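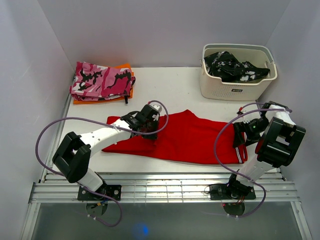 The Long Fold

Most instructions for folding pants begin at the waistband. They tell you to hold it in both hands, shake, lay one leg over the other and fold down from the top. The method is fast, and for a pair that will be worn tomorrow it is adequate. It also leaves the crotch seam to land wherever it lands, and the crotch seam is where a stack of folded pants starts to lean.

Obaidul Akanda has taught garment care at the Cevano workrooms for long enough to have stopped using the waistband as a reference. His students fold from the lengthwise line. The pants go down flat, one leg is brought over the other, and the result is a strip running from waist to hem. Everything after that is division: the strip is halved, halved again or cut into thirds, depending on the shelf. Akanda calls the first stage the long fold and spends most of a Saturday class on it. The second stage takes him ten minutes.

"People want to get to the square," he says. "The square is already decided by the time you have the strip."

The peak

A pair of pants folded lengthwise does not make a rectangle. The seat is cut wider than the leg, and the extra cloth has to go somewhere. It shows up as a point on one long edge, where the rise curves out to meet the inseam. In woven trousers with a pressed crease the point is shallow. In soft pull-on pants it can be pronounced, and on a red pair lying across a white table it is the first thing the eye goes to, with the edge sloping away from it toward the hem.

There are two ways of dealing with the peak. The first is to tuck it. The point is turned in over the strip until the edge is straight, and the turned part is smoothed flat with the side of the hand. This gives a clean outline and adds two layers at one spot. The second is to leave it alone and place the next fold so that the point ends up inside. This keeps the thickness even but requires some measuring, at least by eye.

Akanda teaches the tuck for knits and the enclosed point for anything heavier than a bedsheet. Denim does not hold a tuck. Fleece holds it too well, and a tucked fleece pair develops a ridge that can be felt through the finished fold.

Which side the peak faces is a matter of house style. At Cevano it faces away from the folder. The lower edge, the one nearer the body, is then the one being straightened, and the hands do not have to reach over the cloth to do it. A folder working alone at a kitchen counter may find the opposite easier if the counter is shallow.

The surface

A fold is only as flat as what it is made on. Beds are the usual choice in private homes and the worst one. The mattress gives under the hand, so that pressing a crease pushes the cloth down without flattening it. Carpets are firmer but they grip. A smooth hard top lets the underlayer slide into place when the upper layer is pulled, and sliding is what removes a shallow wrinkle without an iron.

Color matters more than is generally supposed. A white or pale gray top shows the outline of nearly any garment, and the outline is the thing being corrected. On a patterned tablecloth an edge that runs at a slight diagonal will pass as straight until the second fold doubles the error. White garments are the exception and are better done on something dark.

Walls on three sides, where they can be had, keep the finished pile from drifting off the back. They also stop drafts, which affect lightweight synthetics to a surprising degree. The worktops at Tiddale, a wash-and-fold service that took on the long fold two years ago, are 40 inches high and closed at the back only. The staff there stack against the rear panel and work in the front half.

Strong dyes throw color onto pale walls. A red garment will tint the surface behind it, and a folder checking for stains or dye transfer should move the garment and look again before drawing any conclusion about the wall or the cloth next to it.

The hem

Striped bands, ribbed cuffs and contrast edging cause more misalignment than any other feature. The reason is construction. A band is usually a separate piece, sewn on with a slight stretch, and its length around the ankle rarely matches that of the leg exactly. Fold the leg flat and the band flares or pulls in. When the two legs are stacked, the upper band and the lower one will then disagree by a small amount, and a sliver of the lower hem sticks out beyond the upper.

Folders tend to correct this by tugging the top hem outward. Akanda advises against it. The tug moves the slack up toward the knee, where it turns into a soft crease across the strip. His correction starts from the other end: hold the waist, lift the upper leg clear of the lower one along its full length, and set it down again beginning at the peak and working out to the hem. If the bands still disagree, the legs are of different lengths, and that is a matter for a tailor.

Stripes are useful as a gauge. Where a light and a dark stripe run side by side close to the hem, the line between them can be followed across both layers. If it steps, the layers are out of register. Plain hems offer no such check and have to be judged by touch.

Holding and pressing

The order of contact is fixed in the Cevano method. One point is held down, and a second point is moved. The held point is near the narrower end of the strip and the moved point travels away from it. Moving both at once stretches the cloth, and it relaxes after it is let go.

Pressure should be applied downward only. Fingertips that press and drag at the same time gather shallow folds around themselves, a small fan of them on either side, and these remain when the fingers are lifted. The remedy is to lift straight up, then press again a short distance along. It looks fussy in a beginner and is barely noticeable in someone with practice.

Ullirley, which runs a small line of school and team wear, tested several orders of contact on its packing tables before settling on a version of this one. The firm packs brushed-cotton track pants in a single size of carton and had trouble with lids bowing on one side. The cause was the tuck. Every pair had been tucked at the peak and every pair had been laid in the carton facing the same way, so the added layers piled up in one corner. Packers now alternate, peak left and peak right, and the lids close flat. In the first month of the new arrangement the tables handled 992 pairs.

From strip to stack

Once the strip is straight, the remaining folds depend on where the pants are going.

For a shelf, the strip is folded in half, hem to waist, then in half again. The hem should stop short of the waistband by the width of a finger. Elastic waists are thicker than the rest of the garment, and a hem that lies directly on the elastic creates a hump at the open end.

For a drawer, where the pants are to stand on edge, thirds are better. The first third is brought in from the hem. The second fold closes over the waist. Done in that order, the waistband is inside and the outer face is plain leg, which stands without slumping if the fabric has any body. Very soft pairs will not stand in any arrangement and should be laid flat at the bottom.

For a suitcase, the strip can be left as it is. Laid lengthwise with the ends hanging over the sides of the case, it makes a lining. Other garments go on top and the ends are folded in over them last. The pants are bent around a soft core and come out with fewer hard lines than if they had been squared off.

For hanging, the strip goes over the bar at the point just below the peak. Hanging from the midpoint by length looks more balanced but puts the bar at the knee.

Tools

Very few are needed. Folding boards work well on shirts and poorly on pants, for which most of them are too short. Cassim sells a longer version, hinged in two places, with a body of 47 inches when open. Akanda keeps one in the classroom and uses it mainly as a straightedge: the strip is laid beside it, the near edge is brought up to the board, and the board is taken away before any further folding is done.

A spray bottle is useful for cotton that has dried stiff. The mist should go on before the long fold and be given a minute to settle. Starch has no place in casual pants.

Clips and pins should be left in the sewing box. They hold a layer in place by distorting it at one spot, and on stretch fabric the distortion can stay visible through a full day of wear.

Timing

Folding warm from the dryer is standard advice and is correct for cotton. Polyester blends are better given a few minutes on a flat surface first. Heat leaves them pliable enough to take a crease anywhere they are bent, including places where none was intended, and a crease set at that stage usually needs steam to come out.

Akanda's classes work with pairs at room temperature throughout. He lays out the first pair himself, badly, with the lower edge running downhill and one hem poking out past the other, and asks the room where to begin. Most hands point to the hem.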